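Brenham Cell Upkeep Group
Minutes, August 21, 2023

Present: five of the usual six. The sixth sent a cup of pens and no apology.

1. Minutes of the last meeting
Approved after the word "fixed" was changed to "quiet" in the item on the wrist joint.

2. Wrist view
The wide view from the wrist is still mostly gripper. The group looked at whether the mount in the Kustus model should move outward, which would show more table and less black plastic, or whatever the real body is made of when the invoice arrives. Moving it means redoing the hand-to-view offset, last done in February by someone who wrote the numbers on a napkin. The napkin has been scanned and is now document 308. 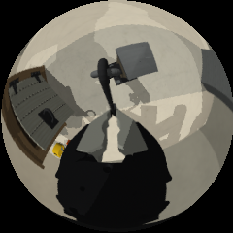
Agreed to leave the mount alone until the offset has been redone once with the present position, so that there is something to compare against. Two people offered to do it and then discovered each other's offer, at which point there were none. The chair has assigned it to both.

3. Pedestal and base frame
The arm's base frame in the settings file was 11 millimeters off from the pedestal as modeled. Every reach was therefore wrong by the same amount, and everyone had been correcting for it privately, in different files. The base value has been corrected. Private corrections are to be taken out before the next run, including the one labeled "do not remove."

The pedestal stays at the right end of the table. A proposal to shift it toward the middle was heard again, at its usual length, and declined.

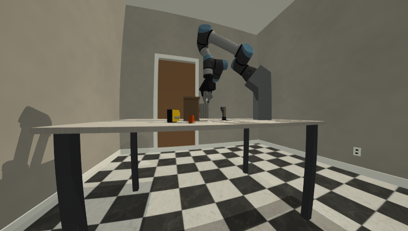 Joint limits were next. The elbow limit is set tighter than it needs to be, a leftover from the Yorath cell, where there was a shelf. We have no shelf. The limit will be opened up in small steps, with a full check of the folded pose after each one - the wrist and elbow sit close together there and the collision shapes are fatter than the links they stand for.

4. Gripper fingers
Ticket 3942 (fingers stop short of closed) remains open, much like the fingers. The closing command goes out and the reported width comes back 3 millimeters wide. Either the zero is wrong or the fingertip shapes touch before the fingertips do. The Sodton driver notes cover this on a page that refers the reader to another page, since deleted.

Proposed: re-zero with the hand raised clear of the table and nothing between the fingers, log the width ten times, and only then start blaming the shapes.
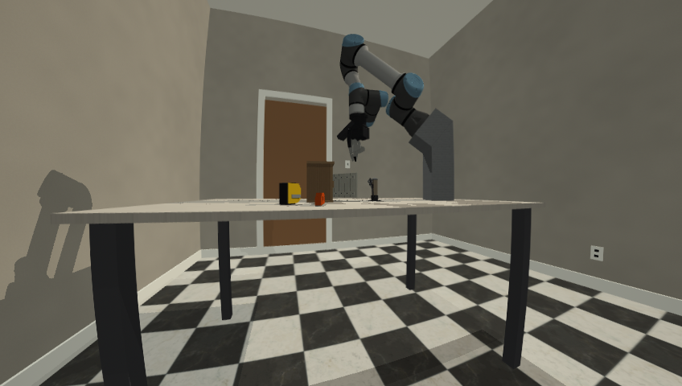 Yorath objected by phone that re-zeroing first would hide the fault, and asked that the tip shapes be drawn over the fingers and checked before anyone touched the zero. It was pointed out that this had been our own plan at the last meeting. The order was reversed and the minutes of the last meeting were looked at with some respect.

5. Any other business
The upkeep checklist still has a line for greasing the joints. Kept, as the same list goes to the Sodton floor, but marked "hardware only" after one member ticked it for the model.

Next meeting when the offset is done, or when both assignees stop saying the other has it.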